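Re: Dobos for a crowd, and the July bake swap

On July 25, 2020 a list member wrote:
> Has anyone made a Dobos torte the day before it was wanted? I have
> 14 people coming and a very small oven, and I'm worried the caramel
> lid will go sticky overnight. Also, is the Estden butter any good for
> the filling, or should I stick with what I know?

Hello all,

What a lovely question to find in the inbox, and I'm sorry it has taken me a while to sit down and answer it properly. I've made the Dobos a good many times now, the first one in January years ago when the kitchen was so cold that the buttercream wouldn't spread at all, and I ended up warming the bowl on my lap under a tea towel!

Yes, do make it the day before. Bake the layers, fill them, wrap the whole thing and leave it in the fridge. The caramel is the only part I'd keep back until the morning. Pour it over the spare layer, cut it into wedges with a buttered knife while it's still soft, and set them on top just before your guests arrive. With a small oven you'll be baking the layers 2 at a time, so put some music on and don't rush.

As for the butter, I used Estden all last winter and was very happy with it — it's a touch saltier than Alla, so leave out the pinch of salt in the recipe.

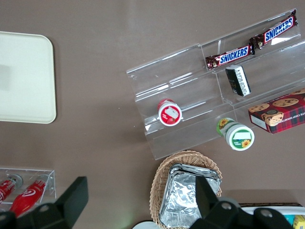

Filed under: Sweet things, Party tables

If you're short of room on the table, a clear tiered stand is a great help, and it does just as well for shop-bought bits like Snickers bars for anyone who doesn't care for cake. I'd keep the torte itself on something flat and heavy, though, as it weighs more than you'd think.

The full recipe is in the list archive, message 644, with my notes on the Inell tins at the bottom. Do write back and tell us how the lid came out.

Warmest wishes to everyone, and happy baking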